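Support > Tables > Nakness sit-stand > Section 6: Moving the desk and first power-up

Section 6. Moving the desk and first power-up
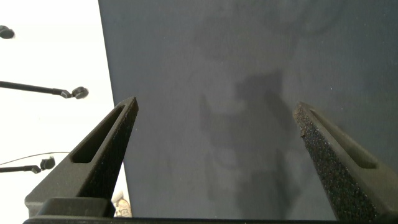

Do section 5 first (legs and crossbar bolted, all eight bolts tight). If the legs still wobble go back. Motor will not fix a wobble.

Two people for the lifting. Frame is heavy one end because the Braltora control box hangs off that side.

6.1 Turning it over

1. Clear the floor. Blanket down, folded double.
2. Unplug everything. Cable ends taped up to the underside so they don't drag.
3. One person each side, hands on the steel frame. Not on the top.
4. Roll it onto the long edge, stop, change grip, then up onto the feet.
5. Walk it to the wall. Leave a hand's width behind for the plug.

CAUTION: Never lift by the tabletop. The screws are short and will pull out. Warranty does not cover pulled screws.

6.2 Leveling

1. Spirit level across the short side first, then the long side.
2. Turn the foot pads by hand. Clockwise lowers that corner.
3. Recheck after a day or so on carpet, it settles.

Note: thick carpet, use the wide pads from bag D. Left over pads go back in the bag, keep them.

6.3 Plugging in

1. Leg cables into M1 and M2. Either way round is fine.
2. Handset cable into HS. Push till it clicks.
3. Power cord into the box, then into the wall. Wall last.
4. Display shows three dashes. Good. If nothing shows, check the HS plug, its nearly always the HS plug.

CAUTION: No extension reels. No power strip with a heater on it.

6.4 First reset (must do)

Desk will not move up until this is done.

1. Everything off the top. Chair out of the way, bins out, pets out.
2. Hold DOWN. Desk creeps to the bottom, stops, dips a little, comes back. Keep holding the whole time.
3. Let go when the display shows a number.
4. Press UP for a second or two. Should move smooth, both legs together.

Repeat the reset after any power cut, or if one leg looks higher then the other.

6.5 Saving heights

1. Move to the height you want. Elbows level with the top is a good start.
2. Press M, then 1, 2 or 3 within five seconds.
3. Display blinks once. Saved.

To go back to a height, press and hold its number. Letting go stops the desk.

6.6 Load

Up to 80 kg spread out, monitors and arms included. Do not sit on it. Clamp-on monitor arms go on the back edge only, with the felt pad under the clamp.

6.7 Codes

E01 - too hot. Leave it alone 20 minutes.
E04 - leg cable loose. Unplug at wall, reseat M1 and M2, reset as 6.4.
E07 - overloaded. Take stuff off.
Anything else, write down the code before unplugging and call us.

Parts: bolt pack is 1574, handset is 1719. Quote the part number please, not "the black one". Orders in by noon Friday go out the same day. We close for two weeks in July.

Next: Section 7, cable tray and grommets.

Orkar Furniture Support | Parts desk: Dayana Becerra | Returns: Pravesh Ntuli | © Orkar | Back to top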